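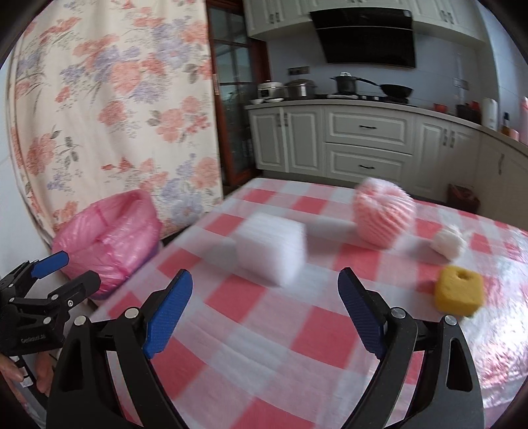 Hi all

quick one before I have to run. Kitchen table task for the student league, which of us is doing what. Zbigniew wrote last night:

> Can we settle the objects list please. Humo team say anything
> under 46 mm is too small for their pads, Jabłońska team want
> the small stuff kept in. Also is the bin part of the task or not??
> And who has the 650 g weight for the grip test.
> Zbigniew Kalinowski

Objects: small stuff stays in, sorry Humo. They can pad the fingers out, rules allow it. Cubes yes, soft things yes, nothing sharp and nothing that rolls off the table by itself.

Bin: yes, it's in. Last task, 3 tries per team, best one counts.

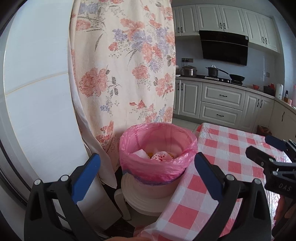 Bin has to be lined and stand next to the table, bag folded over the rim. If a gripper pulls the bag off its a fail for that try, not for the whole run. Two grippers allowed at once, both held by hand this round, motors come after February.

Weight: Cutalwood club have it, I'll ask for it back. Fadis still owe us 215 for parts, seperate mail about that.

Please send demo recordings for the pick and place bit before the next meetup, short ones are fine. Put the team name in the file name this time!! I spent half an evening guessing.

Anything I missed shout, back online after 8pm

Igor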